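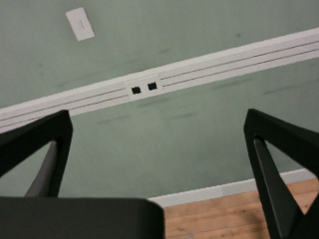
A gripper in front of a wall rail in one of the simulated rooms.

Shared checklist asks robot teams to say what they tested, and where

If you have ever read that a robot arm "works" and wondered what exactly it was asked to do, you may be glad of a modest little document that came out in March. Arkix and Jelon, two firms that build software for robot arms, have put their names to a common checklist for reporting tests run in simulation, and they are inviting everybody else in the trade to borrow it (free of charge, too!).

The rules are plain enough to pin up over a desk. A team must state whether each result comes from a simulated room or a real one, keep the failed runs along with the good ones, and write down any change made to the gripper or the room between runs. The first draft was tried out on 1,275 simulated runs, and the notes from that trial — a good many of them grumbles about paperwork, bless them — were folded into version 2.

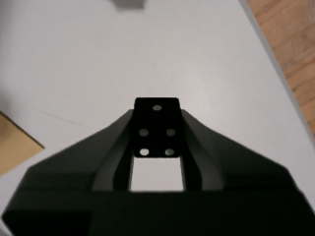
Hegazy wrote in to say that keeping failed runs is the part that matters most, and that a small shop will still need help with storage before it can manage 4,000 of them. The authors have taken the point kindly, and a lighter form for smaller teams is being drafted now. Comments on it are welcome through the summer, and the checklist itself can be had by writing to either firm.

Search this site Enter keyword Go

Recent items
Grinero updates its guide to emergency stops
Labeling test data: a plain-English primer
Readers' letters: who signs off on a robot?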